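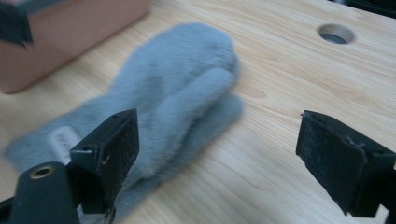

Kolář asked after the last open day whether the table really has to be reset for every visitor, and whether the mittens could stay where the previous person left them. They cannot. Each visitor starts from the layout in step 4.3, and the operator puts it back between turns.

4. Setting up the hand-held gripper station for visitors

This section covers the mitten table at the Hirkcombe open day. It assumes that the Urnis grippers have been charged and checked as described in section 3, and that the Wamora recording software is already installed on the station computer. For the walking tour and the seated talk, see section 6.

4.1 Before the doors open

1. Wipe the tabletop with a dry cloth. Do not use spray cleaner. Residue transfers to the jaw pads and changes the grip.
2. Inspect both jaw pads on each gripper. Scuffs and surface scratches are acceptable. Replace a pad if its grip layer has lifted at a corner or moves under thumb pressure.
3. Open and close each gripper through its full travel 30 times. The motion should be even from end to end. If a finger sticks, take the gripper out of use and tag it.
4. Start the Wamora software and confirm that each gripper in use is listed. A gripper that does not appear within one minute must be restarted, not re-paired.
5. Check free disk space. A full open day fills up to 400 gigabytes with two grippers running. Clear old sessions before the first visitor arrives.

NOTE: Pad wear is logged by cycle count. Pads are rated for 2,000 cycles at this station. The count is shown on the device page and does not reset when the battery is changed.

4.2 Lighting

1. Switch on the ceiling panels only. Leave the spotlights off.
2. Lower the blinds if direct sun reaches the table. In July this applies from early afternoon.
3. Take one test recording and play it back. If the wood grain is washed out across the whole table, reduce the panels by one step and repeat.

4.3 Laying out the mittens

1. Place the mittens flat on the table, inside the reach of a visitor standing at the near side.
2. Leave room for the open jaws beside each mitten. The visitor should be able to lower the gripper without touching the fabric.
3. Smooth out folds at the cuff. A folded cuff is harder to pick up and is used only for the second exercise.
4. Keep the mittens clear of the cable hole. Fabric pushed into the hole can catch on the rim.
5. Confirm that both mittens can be seen in the live view before handing over the gripper. 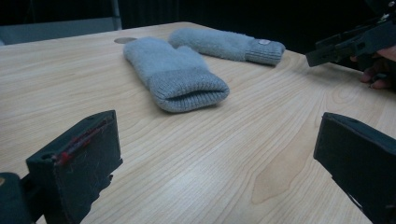 Figure 4-2. Both mittens on the table, cuffs and label as found in normal use.

NOTE: The pile hides the edge of the cuff from some angles. If a visitor has trouble finding it, have them tilt the gripper until the opening shows in the live view.

4.4 Briefing the visitor

1. Hand over the gripper with the jaws open. The visitor should hold it by the body, with all fingers behind the guard line.
2. Show one slow pick and one slow release. Do not talk during the pick. Visitors tend to look up when spoken to and lose the position of the jaws.
3. State the task in one sentence: pick up a mitten, lay it on top of the other one, let go.
4. Explain that the recording shows the table and the gripper, along with anything that comes into view, including hands. Get a yes before starting. If the visitor declines, run the exercise with recording off.
5. Start the recording and step back from the table.

CAUTION: Do not let visitors close the jaws on fingers, sleeves or lanyards. The closing force is low, but the jaw edges can pinch skin.

CAUTION: Children may use the gripper only with an adult beside them and the force limiter set to level 2.

4.5 Running the exercise

1. First exercise: pick a mitten up by the body and place it on the other one. Allow the visitor as many attempts as they want within their turn.
2. Second exercise: pick the mitten up by the cuff and turn it over. This takes most people several attempts. Do not guide the visitor's hand.
3. Two-person exercise: one visitor holds the cuff with the first gripper while the other straightens the thumb with the second. Start both recordings from the station computer so that the clocks match.
4. Stop the recording when the jaws are open and clear of the fabric. A recording stopped during a grip is marked incomplete and is left out of the playback.
5. Play the last attempt back on the wall screen if the visitor asks to see it.

NOTE: Fast movements blur the fabric in the recording. This does not damage the file. Mention it only if the visitor asks why the playback looks soft.

4.6 Between visitors

1. Take the gripper back and check the pads for lint. Remove lint with the brush, never with tape.
2. Lay the mittens out again as in 4.3.
3. Confirm that the last session has saved. The status field must read "Closed."
4. Change the battery if the indicator shows one bar.

4.7 Faults during the demonstration

Mitten slips out of the jaws: Check for lint first. If the pads are clean, have the visitor take more fabric into the grip before closing.

Live view freezes: Stop the recording, unplug the gripper cable at the computer end, wait five seconds and plug it back in. The session continues under a new number.

One gripper missing from a two-person session: The second unit was started by its own button. Close both sessions and start again from the computer.

Jaws do not open fully: Stop using the gripper. Do not force the fingers apart by hand. Use the spare and enter the fault in the station log.

4.8 Closing down

1. Close all sessions and start the copy to the storage drive. If the open day falls on a Friday, leave the copy running over the weekend.
2. Store the grippers with the jaws open.

Hirkcombe Demonstration Guide, section 4 | Contact the station desk | Back to top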